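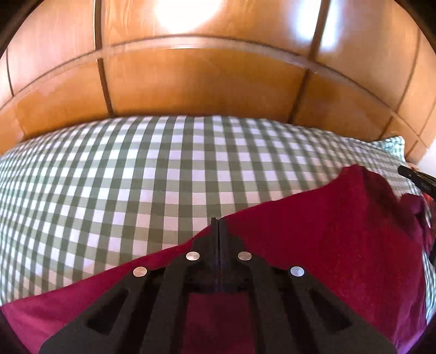 ## 4. El ajuar doméstico en los alojamientos rurales de Zultero

### 4.1. Delimitación del objeto y de las fuentes

La presente sección examina el papel del ajuar, entendido como el conjunto de muebles y ropa de casa que acompaña a una vivienda, en la conversión de casas familiares en alojamientos turísticos. La bibliografía sobre turismo rural ha prestado una atención preferente a la fachada, a la cubierta y a la distribución de las plantas, es decir, a los elementos sujetos a licencia. El interior amueblado ha quedado en un segundo plano, a pesar de que en él se concentra buena parte de las decisiones cotidianas de los propietarios.

El trabajo de campo se desarrolló en siete casas del municipio de Bratel y de sus aldeas, todas ellas inscritas como alojamiento completo en el registro comarcal de Zultero. Se realizaron once entrevistas semiestructuradas a titulares y a personal de limpieza, y se consultaron los inventarios que los propietarios presentan al solicitar el alta. El fondo reúne más de 700 asientos. La transcripción de las entrevistas y la ordenación de los inventarios se llevaron a cabo en el marco del programa Rarkunent, cuyo libro de códigos se reproduce en el anexo B.

Se adopta la distinción propuesta por Henare entre bienes de permanencia y bienes de rotación. Los primeros se incorporan a la casa y solo salen de ella por venta, herencia o deterioro grave. Los segundos circulan entre la habitación, el lavado y el armario, y su reposición se considera un gasto corriente. La distinción resulta útil para el análisis, aunque, como se verá, los propietarios no siempre la reconocen en sus propios términos.

### 4.2. Bienes de permanencia: el mobiliario de dormitorio

El dormitorio es la estancia en la que se conserva mayor cantidad de mobiliario anterior a la apertura del negocio. Los entrevistados coinciden en que la cama principal, con su cabecero, es la última pieza de la que se desprende una familia. En los inventarios aparece descrita casi siempre de forma escueta («cama de matrimonio, madera»), sin mención del acabado ni del estado. El cabecero de madera de tono miel, con superficie brillante dividida en paneles rectangulares (figura 1), corresponde a un tipo que los titulares designan sin más como «el de toda la vida».

Tres razones se invocan para conservar estas piezas. La primera es económica: un mueble macizo o tenido por tal se juzga más resistente que el que ofrecen los catálogos de hostelería. La segunda es de orden familiar, y se formula con frecuencia en relación con un matrimonio o con un reparto de herencia. La tercera, que solo aparece en las entrevistas a titulares menores de cuarenta años, remite a la expectativa del huésped, a quien se atribuye una preferencia por los interiores «con historia».

Cartwright ha señalado que esta última razón tiende a presentarse de manera retrospectiva. Según su argumento, el mueble se conserva primero por inercia o por falta de espacio donde guardarlo, y adquiere valor comercial cuando el propietario redacta el anuncio. Los datos de Bratel respaldan en parte esta lectura. En cuatro de las casas, el mobiliario del dormitorio no figuraba en la descripción inicial del alojamiento y se incorporó a ella en revisiones posteriores, ya con adjetivos como «auténtico» o «tradicional». En las tres restantes la mención existía desde el principio, de modo que no cabe extender la observación al conjunto de la muestra.

Por lo que respecta al mantenimiento, las superficies barnizadas plantean menos dificultades de las previstas en el diseño del cuestionario. El personal de limpieza las considera agradecidas: se limpian con un paño apenas humedecido y se secan a continuación. Las quejas se dirigen más bien a las ranuras y molduras, donde el polvo se acumula y obliga a un repaso con pincel que los tiempos asignados entre una salida y una entrada no contemplan. Una de las entrevistadas, con larga experiencia en la casa denominada Hollis, situaba ese repaso «cuando se puede, que es en invierno».

### 4.3. Bienes de rotación: la ropa de casa

La ropa de cama y baño ocupa un lugar desigual en las fuentes. Los inventarios la consignan por juegos completos, mientras que las entrevistas revelan que los juegos rara vez se mantienen como tales. Las piezas se separan en el lavado, se desgastan a ritmos distintos y acaban recombinándose según las existencias del armario. El asiento administrativo describe, por tanto, una situación inicial que la práctica modifica en el curso de la primera temporada.

La cuestión del color merece un comentario específico. Las guías de buenas prácticas difundidas en la comarca recomiendan el blanco, que admite temperaturas de lavado elevadas y permite sustituir una pieza sin que se advierta la diferencia. La recomendación se sigue de forma general en las sábanas y de forma irregular en las toallas. Varios propietarios mantienen en uso toallas de color procedentes del ajuar familiar, y las de tono rojo intenso, como la que se recoge en la figura 2 junto a otras telas sobre un suelo de baldosa de terracota, son mencionadas en las entrevistas como las que exigen mayor cuidado en la clasificación.
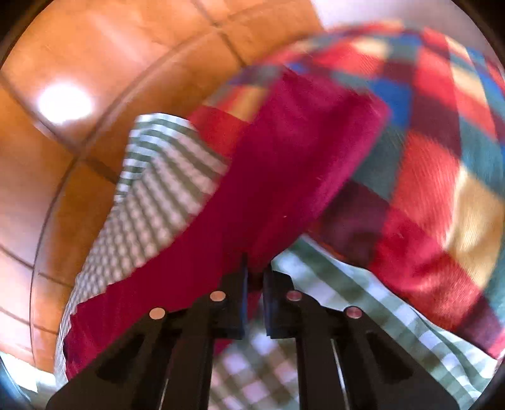

La clasificación previa al lavado constituye, en efecto, el momento en que se concentra el conocimiento práctico del personal. Se efectúa en la propia habitación o en el pasillo, formando montones en el suelo según color y tejido, y no suele estar regulada por escrito. De las casas estudiadas, únicamente Hollis disponía de una hoja de instrucciones, colocada en el interior de la puerta del lavadero. En las demás, el criterio se transmite de palabra entre quienes comparten la tarea, con variaciones que los titulares en ocasiones desconocen.

Dos discrepancias se repiten. La primera afecta a las toallas oscuras de compra reciente, que unos entrevistados lavan siempre por separado y otros incorporan a la colada general tras los primeros usos. La segunda se refiere a las colchas, cuya condición de bien de permanencia o de rotación es objeto de desacuerdo incluso dentro de una misma casa. Para los titulares, la colcha pertenece al dormitorio y se limpia al cierre de la temporada; para el personal, debería renovarse con la misma frecuencia que el resto de la ropa expuesta al contacto con el huésped.

En cuanto a la reposición, el plazo declarado con mayor frecuencia fue de diez meses para las toallas de mano. No se obtuvo un valor comparable para las sábanas, cuya retirada depende de una apreciación visual y táctil que los entrevistados describieron con dificultad. Las piezas retiradas no abandonan la casa de inmediato. Pasan a emplearse como paños de limpieza o se reservan para el uso privado de la familia, con lo que la frontera entre el ajuar del negocio y el ajuar doméstico vuelve a desdibujarse.

### 4.4. Implicaciones para el registro

Los resultados aconsejan revisar el modelo de inventario vigente en la comarca. La inscripción por juegos completos podría sustituirse por un recuento de piezas, actualizado en septiembre, al término del periodo de mayor ocupación. Asimismo, convendría que la ficha de mobiliario incluyera un campo de procedencia, con indicación de si la pieza se encontraba en la vivienda antes del alta. Dicho campo permitiría contrastar la tesis de Cartwright con una base más amplia que la aquí disponible.

Debe advertirse que los inventarios consultados fueron redactados por los propios titulares y que no se verificó su contenido pieza por pieza. Las entrevistas al personal de limpieza se celebraron, en dos casos, en presencia del propietario, circunstancia que pudo moderar las respuestas relativas a la carga de trabajo. Ambas limitaciones se retoman en la sección 6, al tratar la comparación con los municipios del valle.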